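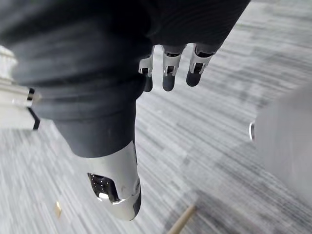
Figure 3.1 Gray striped floor, as it looks from low down in the laundry area.

Chapter 3
The Laundry Area

October - By the Tastell Home Studies Desk
Print this page | E-mail this page

Laundry is one of the best subjects in this whole book! It has chemistry, moving parts, a bit of planning, and at the end of it you get clean socks. In this chapter you will study a front-loading washer and the floor, seats and baskets that surround it.

Start with the opening. A front-loader's round door swings out to the side on a hinge, so the washer needs clear floor beside it as well as in front. Look for the rubber gasket, the soft ring around the drum opening. It seals the door during a wash, and it is a wonderful hiding place for coins and baby socks.

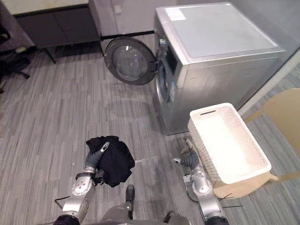 3.1 Where Does the Basket Go?

Most people put it on the floor and never think about it again. Try a chair! With the basket up on a seat, you bend less each time you move an armful of clothes, and the holes in a mesh-sided basket let air reach whatever is waiting inside.
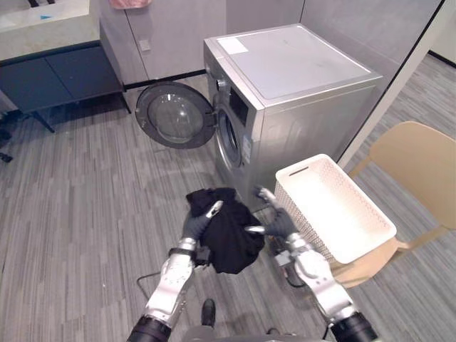

Keep the path between basket and drum short - two steps is plenty. In the Hulness exercise at the end of the chapter you will draw your own laundry area and mark that path in pencil. Students love this one, and the drawings are always different.

We use the cookies our site needs to remember your chapter. Accept | Settings

3.2 Reading the Front Panel

A round dial usually picks the program, and a display often shows the time left. Turn the dial slowly through every setting before you read the manual, and write down what you expect each one to do.

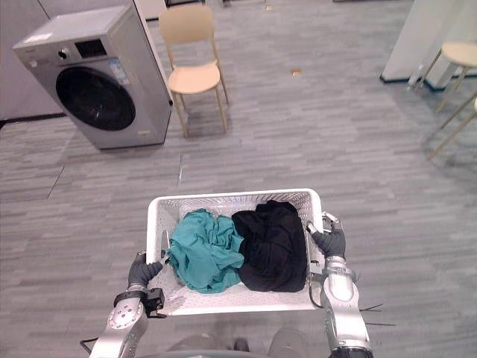

Then compare your notes with the Xaba chart on the next page. Pay special attention to spin speed, given in turns per minute. A cotton towel can take a fast spin, but a wool sweater needs a much gentler one.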